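Care of Work Surfaces and Small Tools
Household Guidance Sheets - Sturnlow Tenants' Service

Residents who carry out repairs or hobby work at home are asked to read the following guidance before the start of the heating season in November. It applies to all Sturnlow properties, including the shared workshop at Prundinitz Court.

Choosing a surface

A table used for repair work should stand level and should not be the table used for meals. Where space does not allow a second table, a removable cover is recommended. Dark, matte covers reduce glare from overhead lamps and make small bright parts such as screws and washers easier to find. Glossy covers show scratches quickly and are tiring to work at in the evening.

Cleaning

Dust the surface with a dry cloth first. Grit that is wiped with a wet cloth will mark most finishes. Then use warm water with a little dish soap, wring the cloth well, and dry the surface at once. Do not use scouring powder on painted or coated tops. Glue spots should be left to harden and lifted with a plastic scraper - a knife will cut the coating.

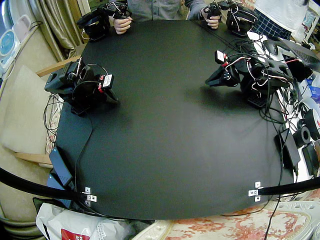
Oil and grease may be taken up with plain cornstarch. Cover the spot, leave it for 20 minutes, and brush it off into the trash. A second application may be needed on older tops. Solvents should be used only with a window open, and never near a stove or pilot light.

Sanding and finishing

Bare wood that has become rough may be sanded with the grain. Finish with 220 grit for ordinary use. Papers as fine as 3000 grit are sold for polishing lacquer and are of no benefit on a bare bench top. Apply 2 thin coats of finish and allow the first to dry overnight.

Lighting and storage

Place the lamp on the side opposite the hand you write with, so that your hand does not shade the work. Keep blades in a closed drawer or a lidded box. Oily rags must be laid flat outdoors to dry before disposal.

Tool loans

Sanding blocks, clamps and scrapers may be borrowed from the Prundinitz Court workshop on Friday from 4 p.m. Tools should be returned clean and dry.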